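4. Following the wrappers

I should say at the start of this section that I came to the Morkness pamphlets sideways. I was meant to be working on their printer, a jobbing firm called Delton, and I kept finding that the bit of each pamphlet I wanted to read was the bit most owners had thrown away. The printed wrappers were cheap, they tore at the spine, and when a binder got hold of a run of them the wrappers were usually the first thing to go. What survives in libraries is mostly the text block in somebody's half calf, with a note in the catalogue saying "lacks wrappers" if we're lucky and nothing at all if we aren't.

So most of what follows rests on copies still in private hands, plus the Aquino collection, whose founder had the good sense to buy tatty things and leave them tatty. I've been through every Morkness title there at least twice, and some of them I could probably recite by now. The rear wrappers carry advertisements, the inside front wrappers carry prices, and between them they tell us far more about how the series was sold than the surviving letters do.

4.1 The two states of the first wrapper

Bibliographers have generally treated the first Morkness pamphlet as existing in one issue. I don't think it does. There are 2 states of the front wrapper, and once you've had them side by side it's hard to go back to seeing one. In the first, the rule under the title is a plain thin line and the price is given without a full stop. In the second, the rule is a thick and thin pair, the stop has turned up, and the word "Sold" in the imprint has been reset with a slightly battered capital. That same battered capital appears on the second pamphlet in the series, which is what made me sit up. If the sort was already damaged when the second state was set, then the second state belongs close in time to the next title, and the plain wrapper has to come before both.

Now, I know the objection, as it was put to me rather firmly over coffee one November: a capital S can be battered in more than one way, and I may be looking at two different bits of type. Fair enough! I went back and compared the break under a glass in every copy I could get at, and the nick sits in the lower curve each time, with a small spur of ink beside it. I'm content with that, though I'd be happier with a third title to test it on.

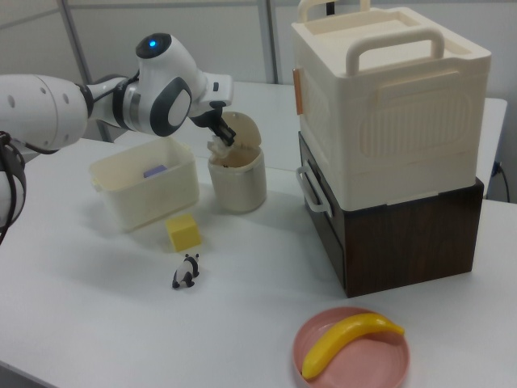
Eliseo Chávez

The edition size is a muddle of a different kind. Delton's ledger gives 3000 for the first pamphlet, and that figure has been copied from one handlist to the next ever since. A later page of the same ledger, in another hand, charges for folding and stitching 3012. The difference has been called a slip of the pen (and it may be), but I rather like the idea that the extra dozen were the author's own, made up at the same time and billed to the publisher along with everything else. Printers did this sort of thing all the time, and the author, from his letters, was a man who wanted his dozen. I can't prove it. None of the copies I've handled has a presentation inscription in his hand, so for now it stays a guess.

4.2 Ullurov's handlist

Anyone working on this series has to start with Ullurov, whose handlist came out in 1941 and has never been properly replaced. I've grumbled about it for years and I still reach for it first. Its collations are sound. Its notes on paper are better than sound — I have yet to catch it out on a watermark. Where it goes wrong is the wrappers, which it describes from whichever copy was nearest, so that the first pamphlet gets the second state's rule and the first state's price. No such copy has turned up. I suspect two sets of notes were run together when the slips were typed, and the slips themselves are missing, so there we are.

The colour terms need care too. Ullurov's "buff" covers at least the pale tan of the early titles and the greyish stock used later on, and a cataloguer following the handlist word for word would put both under one heading. In the table at the end of this paper I've used "tan" and "grey" and left "buff" alone, except where I'm quoting. Faded copies I've marked with a query, as the spine will often have gone one way and the boards of a later folder will have turned the edges another.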